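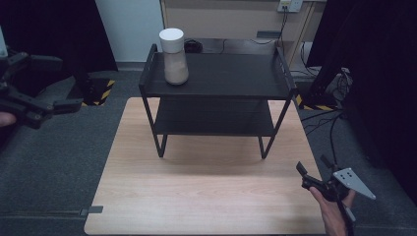 Passei a semana inteira com as garras de mão da Rodon e finalmente tenho opinião formada (quem me segue sabe que isso demora!). A ideia era compará-las com as da Araya, que uso desde março, numa tarefa bem boba: pegar um pote transparente de tampa branca numa prateleirinha preta e pousá-lo na mesa. Boba no papel, né? Porque o pote alarga para a base e a tampa é lisa, então cada garra escolhe um jeito próprio de me irritar.

Fiz 100 tentativas com cada par. A Rodon acertou 85 e eu fiquei de queixo caído, confesso. Os dedos abrem bastante e dá para pegar o pote pelo corpo, sem depender da tampa. A Araya é mais leve e o pulso agradece, mas escorregou tanto na tampa que o Ionuț começou a narrar as quedas feito jogo de futebol.

O que me incomoda na Rodon é o cabo. Pesa, puxa a mão direita para fora e, depois de uma hora, o polegar reclama. A Tamara prendeu o dela com velcro no antebraço e jura que resolve. Na segunda eu testo.

Ah, e troquem a borracha das pontas antes de culpar o controlador! Perdi uma tarde inteira mexendo no ganho, e era só borracha gasta. O próximo teste vai ser com as 2 garras juntas, abrindo a tampa. Torçam por mim.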